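FOR IMMEDIATE RELEASE

5/20/24

Getel opens its Andley workshop to the public, shows pill sorting arms at work

ANDLEY — Doors open at nine, line down the sidewalk by nine-fifteen. Getel held its first open day at the Andley workshop this week and 700 people came through before closing. Pharmacists, home care staff, a high school shop class, plenty of neighbors who have walked past the building for years and wanted to know what goes on inside.

What goes on inside, mostly, is small robot arms learning to do fiddly jobs. The one people stayed longest for was Presell, the company's project on filling and checking pill organizers.

"We figured folks would watch for a minute and move on to the coffee," said Oğuzhan Coşkun, who leads Presell. "We had to bring out more chairs."

The demonstration ran all day on the ground floor, in short rounds with a break for questions after each one. Operators guided the arms through part of every round, then let them go on their own for the rest. Visitors could ask for a round to be run again. Many did. Not every pick went well and the team did not hide it — a dropped tablet was called out, picked up by hand and the round carried on.

Organizers are a hard test. Lids come in different sizes and don't all open the same way. Tablets are small, they slide, and a grip that works on a round one may not work on one with flat sides. Getel has logged 3179 practice rounds on the task so far and plans to reach more before fall.

"A person does this at the kitchen table every week and doesn't think about it," Coşkun said. "Try writing down every step. Then try it with two fingers and no feeling in them."

Upstairs, staff from Mocanu, the home care provider working with Getel on the project, talked about where the help is needed. Mocanu looks after 57 clients in and around Andley who use weekly organizers. Filling them takes up a good part of the visit, said Wendell Brannigan, operations manager at Mocanu, and the checking takes nearly as long as the filling.

"I'd like my people to be sitting down with the client and talking," said Brannigan. "Right now they're counting tablets with their back turned."

Brannigan was clear that no arm is filling organizers for Mocanu clients today. Nothing shown at the open day is for sale. Everything on the demo tables was set up for practice, and any later trial would have a trained staff member check each tray before it leaves the room. Families at the afternoon talk asked about that more than anything else, also about cost (no price has been set) and about what happens when a prescription changes mid week. That last one is still being worked on, Coşkun told them.

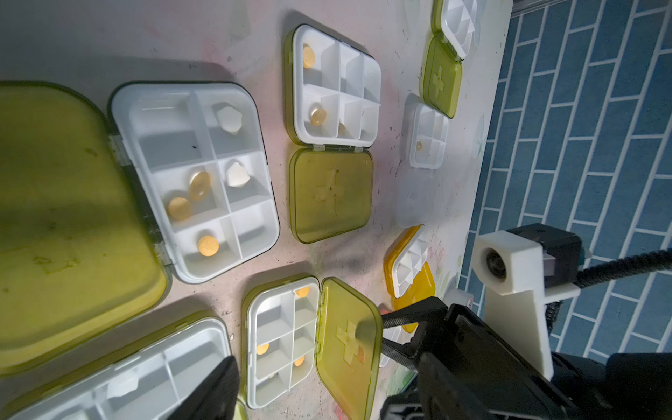
Presell demonstration, Getel workshop, Andley: a gripper beside open pill organizers with white and yellow tablets in some of the compartments. Photo: Getel

Other stops on the tour: the parts room, where mounts are printed and cables get cut to length, and a try-it-yourself bench where visitors steered an arm with a hand controller. Longest wait of the day was there, mostly parents. The shop class left with a box of misprinted parts and a invitation to come back.

Getel moved into the Andley building with a staff of four. It now uses 3000 square feet over two floors and is hiring for two positions, a mechanical technician and an operator for the Presell tables. No robotics background needed for the operator job, patience is. Details at the front desk or by mail.

A second open day is planned for September, same building, with longer hours and more seating on the ground floor. School groups should write ahead so a guide can be set aside for them. Parking behind the building is limited, the street out front is fine after ten. The upstairs talk will be repeated and this time their will be a microphone.

Entry is free. Children under 12 need an adult with them near the arms.

About Getel
Getel builds and trains small robot arms for hand work in care, packing and light assembly. Based in Andley.

About Mocanu
Mocanu provides home care visits in Andley and nearby towns.

Media contact
Press desk, Getel, Andley. Interviews with Oğuzhan Coşkun and Wendell Brannigan on request.

###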